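Clearing the worktop after dinner (quick version)

Written in a rush, kitchen still needs doing. Works for our wooden worktops, should work for most.

What you need
Washing up liquid, two cloths, a dry tea towel, tubs with lids. Food-safe oil if the wood looks thirsty. Mine's Skosska, 300 ml, lasts ages.

1. Leftovers first
Into tubs, lids on, park them at the back by the window. Glass is best, you can see what's in there. Fridge once they've cooled, don't leave them out all evening.

2. Open the dishwasher
Before you touch a single plate. Door down, racks out. Saves dripping over the floor. Clean stuff still in it? Empty it now, sorry.

3. Plates
Scrape, then straight in. Big ones at the back, bowls on top. Don't stack them on the wood, sauce gets underneath and you've got a ring by morning. Khải Cù swears by rinsing everything, I don't bother. 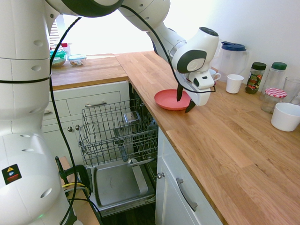 4. Wipe down
Damp cloth, not soaking. Go along the grain, full length, then the corner where the crumbs collect. Dry striaght after with the towel.

5. Oil, if it needs it
Thin coat, leave 10 minutes, rub off the extra. I do ours in November and again in spring.

Stains: lemon and salt, rub, rinse, dry. Turmeric I've not beaten yet.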